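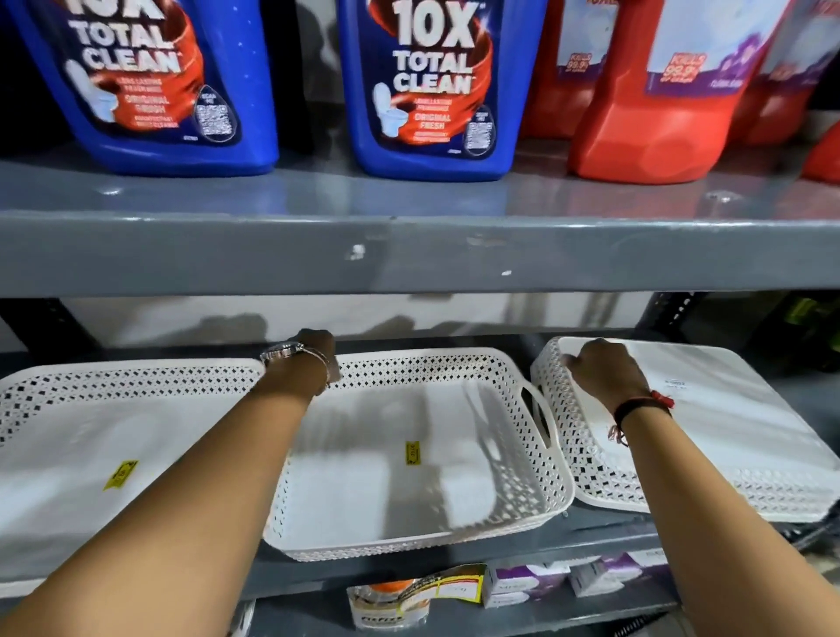 Slide 1. Hands on the basket shelf, toilet cleaner on the shelf over it.

Speaker notes: "What I saw at the Warkden open day"
Version of 7/4/18. Talk is 25 minutes, then questions.

SLIDE 1

Leave it up while people sit down. Don't talk over the door noise.

Start with the baskets. White plastic, lattice sides, yellow price stickers on the bottom of two of them. You can buy a basket like these in any town. Ask the room: how long would it take you to learn to straighten three baskets on a shelf? Wait for an answer, somebody always says "ten seconds."

Then: the open day I went to was about getting a machine to do that. I went in doubtful and I came out doubtful about different things.

Point at the right-hand basket, the tilted one. Remember it, we come back to it.

SLIDE 2 (title and who was there)

Warkden is the site. It's a plain building off the ring road in Gerkstead, a mock store in the front half and desks in the back. Magsi is the company that runs it and sells the shelf-tidying service. Clurix is the software that does the learning. People in the trade use the three names as if they were one thing. I did too for most of the morning and it got me some confused answers.

About 40 visitors. Mostly store operations people, a few from wholesale, one table of students. Coffee was good. Say so, it's the last nice thing for a while.

I paid my own train fare and I don't work for any of them or for anyone who competes with them. Say this early. Last time I gave a talk like this I left it to the end and got asked about it twice.

SLIDE 3 (what we were promised)

Read the line from the invitation: "See everyday shelf work handed over to automation."

Pause on "handed over." What we were shown in the morning was people doing shelf work by hand, with the work recorded so the software could learn from it. That's a fair thing to show. It is a long way from handed over, and the invitation should have said which one we were getting.

I asked at the desk when the robot part would be. After lunch, in the second room. Fine. So half the day is the input and half is the output, and I would say the input half was the better one.

SLIDE 4 (the morning, by hand)

Describe how it went. A worker stands at the shelf, moves goods, sets them straight, moves on. No script that I could see. I asked if there was a written procedure and was told "natural handling is what we want."

Go back to slide 1 for a minute here. Look at how the hands work. One grips the back edge of the middle basket, the other presses down on the top edge of the right one. Two hands, two different jobs, at the same moment. Anyone who has worked a stockroom does this without thinking. Now try to write it down as an instruction. I tried on the train home and gave up after half a page.

So I have sympathy for the idea of learning it from people. I have less for the idea that a few mornings of it gets you a product.

Things to mention if there's time:
- Lattice baskets are a rotten item for a camera. You can see through the walls, and the shadows fall in a pattern inside. I asked whether they were picked because they're hard. The answer was that they were picked because stores sell them. Good answer.
- The shelf is scuffed and chipped along the front. I liked that. Too many demos happen on furniture that has never met a cart.
- Stock was mixed. Blue bottles and red bottles over the baskets, small boxes and a bottle lying on its side underneath. Closer to a real discount store than I expected.

SLIDE 5 (the afternoon)

No pictures from the second room, we were asked not to take any. Tell it straight.

We got 6 runs. The task was to take a basket that had been pushed crooked and line it up with the one next to it. I wrote down what happened each time and I have the notebook with me.

2 runs finished with no help. In the others a member of staff stepped in, once to free a basket that had caught on its neighbor and otherwise because the machine had stopped and was waiting. Nothing fell. Nobody was anywhere near being hurt. I want to be fair about that.

The host called the stops "safe pauses." I would call them stops. If a stock clerk took a safe pause that often you'd have a word.

Then the part that annoyed me. The summary screen at the end of the session gave a success rate for "assisted completion," which counts a run as a success if the basket ends up straight, whoever straightened it. I asked for the rate without assistance. They said they'd send it on. As of writing these notes they have not. (Check mail the morning of the talk and change this line if it has come.)

SLIDE 6 (questions I asked, answers I got)

Keep this one quick, people can read it.

What does it cost per store? "Depends on the layout."

Who fixes it at seven in the evening? Remote support, then a visit next working day.

What happens when the supplier changes the basket? More recording. How much more? "Less than the first time." I asked how much the first time was and the conversation moved to lunch.

Do the people being recorded know what it's for? Yes, and I spoke to one of them without a host standing by. She said she'd been told plainly and that the work was easier on the back than her last warehouse job. I believed her. I'd still like to see the consent form. They said I could ask for a copy and I have asked.

SLIDE 7 (the tilted basket)

Back to slide 1 again, or use the copy on this slide if the clicker is being slow.

The right basket sits at an angle. Is it wrong? A shopper would not care. A store manager might. A clerk would look at the aisle, look at the clock, and decide. This was my real question all day and I didn't ask it well in the room, so I'll try it here: who decides when the shelf is done?

At Warkden the answer was a line on the floor plan. Basket within the line, done. For a demo I have no complaint. In a store with customers reaching in every few minutes, a machine that chases that line will never leave the aisle. I put this to the host and was told that "tolerance is configurable." Maybe so. Then somebody has to configure it, aisle by aisle, and that person is not on the price list either.

SLIDE 8 (would I go again)

Yes. There's another open day in October and I've put my name down.

What I want to see before I recommend a trial to anybody:
The unassisted rate, in writing.
A full shift, with the boring hours left in.
A shelf that visitors are allowed to mess up themselves. I asked to push a basket over and was told it wasn't insured for guests.

If the room is mostly buyers, add: do not sign anything on the strength of a demo day, and that includes the "early partner" sheet in the folder. It has a renewal clause on the back. Read the back.

If the room is mostly store staff, skip that and leave more time. They'll have better questions than I did.

QUESTIONS

Likely ones, with short answers.

"Are you against robots?" No. I'd be very happy never to straighten another basket. I did it for years.

"Will it take jobs?" I don't know. Going by the afternoon session, it would have needed a person beside it for most of the runs. Don't get drawn into guessing further than that.

"Who else is doing this?" Others are, I haven't visited them, so I won't rate them.

Handouts are by the door. The notebook page with the runs is copied on the back of the sheet.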